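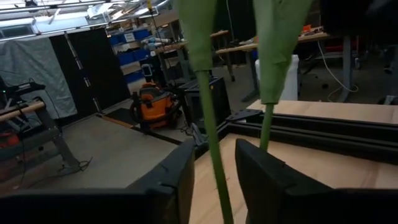
Driss Lamrani
September 16, 2023

I'm leaving my firm in October to open a solo practice (estate planning and small business work) and I need help with the announcement! I've been an associate at Pliris for long enough to have my own regulars, we're parting on good terms, and I signed the lease on my office on Ghoneim Street last week. It's 492 square feet and I love every one of them. I already have the look in my head, which is pale wood with the little dark knots left showing and something green on long stems, and I want the announcement card to feel the same way: calm, friendly, no columns, no gavels. What I don't have is a plan for who gets the card, when it goes out and what it's allowed to say.

My list has 188 names on it. Some are clients whose matters I'm handling right now, some are people I did a will for years ago, and a lot are accountants, bankers, law school friends and other attorneys in Vuvar. My first idea was one nice card to everybody, mailed the day I open. Then a friend told me I can't treat current clients like that, and another friend told me I can't mail anyone at all until I'm gone, and now I've got a drawer of draft wording and no idea which of them is right.

So, for anyone who has done this: do current clients need a separate letter? Does it come from me or from the firm? Can I mention my old firm by name on the card? And is it tacky to mention the open house on the same card? I'd also like to keep printing and postage under $300 if that's possible, because the phone system ate more of my budget than I expected.

Thank you so much. I've been reading this board for months and it's a big part of why I finally felt ready to do this.

ClauseAndEffect

Congratulations!! I went solo from a nine-lawyer firm and I still get a little thrill unlocking my own door in the morning, so you've got good things coming.

Your first friend is closer to right. Split the list before you design anything. You really have two mailings, and they do different jobs.

The first is the letter to clients with open matters that you're personally handling. Look up your own state's ethics opinions on departing lawyers before you write a word of it, because the details vary (some states spell out the timing, some have sample letters on the bar website that you can practically copy). In general the preferred way is a joint letter from you and the firm. It tells the client you're leaving and on what date, and that the choice is theirs: stay with the firm, go with you, or hire somebody else entirely. There's a place to check a box and sign. It should be neutral. Don't say anything unkind about the firm, don't push, and don't put the pretty logo on it. Mine was one page on firm letterhead with both signatures and it was the least exciting thing I've ever mailed, and it worked beautifully.

Talk to the partners before that letter goes anywhere. You said you're on good terms, so use that! Sit down with whoever manages the firm and bring a list of your open matters with every deadline on it. They'll want to know who covers what, and so will your malpractice carrier. If you and the firm can't agree on wording, most places let you send your own notice, but it still has to be fair and neutral, and you should get ethics advice first. Many state bars have a hotline where you can call and talk it through with a real person. I called mine twice in one afternoon and they were lovely both times.

Also read your employment agreement again if you have one. Look for notice periods and anything about client lists. Your 188 names may include contact details that came out of the firm's system, and that's a conversation to have out loud before you export a spreadsheet. The people you know from law school and church and so on are yours to write to, obviously.

The second mailing is the fun one. That's your card, and it goes to referral sources, colleagues, friends and family, after you've opened. Yes, in my experience you can say "formerly with Pliris" as long as it's true and doesn't make it sound like there's still a connection. I'd give them a courtesy look at it. Keep the words simple:

Driss Lamrani announces the opening of his law practice
Estate planning and small business counsel
Street address, phone, email, website

Skip "specialist" or "expert" unless you hold a certification your state recognizes. Check too whether your state wants an advertising label or the name of a responsible attorney on the piece. Mine does, and I had to squeeze it in at the bottom after I thought the design was done.

Open house on the same card is totally fine with me. I did a separate insert and half the envelopes went out without it, my own fault.

marguerite_t

I'm a legal assistant, not a lawyer, but I've helped two attorneys move out and I adore this stuff.

Do the mailing list in columns: name, address, how you know them, open matter yes/no, closed matter yes/no, which piece they get, date sent. The closed-matter people are the ones everybody forgets. One of my attorneys got in a tangle over original wills sitting in the old firm's safe. If you do estate work, ask now what happens to the originals for people who choose to come with you, and get the transfer in writing with a receipt.

On cost, a flat postcard is cheaper to mail than a card in an envelope and looks just as nice on heavy stock. Our printer charges the same for any quantity up to 500, so get the bigger batch and keep the extras for handing out. You'll use them! But measure before you order. Square cards cost extra to mail in the US and we found that out standing at the counter with two shoeboxes of them.

If you're using Clenier or anything like it for your calendar, get your deadlines in there before your last day and have a second person read them back to you from the old system. We did it with coffee and donuts and it took a morning.

And please proofread the phone number by dialing it.

old_docket

Just email everybody. It's 2023. I never sent a card and did fine.

You do have to tell the clients though, and the courts if you've entered an appearance in anything. File your substitutions or withdrawals as needed. Update your address with the bar too, there's usually a deadline on that.

Driss Lamrani

This is wonderful, all of you, thank you! I didn't know about the joint letter at all. I talked to our managing partner this morning and she pulled up the one they used when another associate left, so we're starting from that, and she's happy for me to use the firm's name on the card once I've opened.

Marguerite, the wills in the safe hadn't crossed my mind and there are quite a few of them. I've started the columns. The card is now a postcard, a rectangular one, with the open house on the bottom line and room left for the advertising label in case we need it. old_docket, point taken on the address change, I've put it on the calendar for my first morning.

One more if anybody is still reading: for the closed-matter people, did you wait until after you'd opened, or send them something along with the joint letter?

ClauseAndEffect

I waited and sent them the postcard, after clearing the names with my old firm. States do differ on how they treat former clients, so add it to your list for the hotline. And post the finished card here, I want to see it!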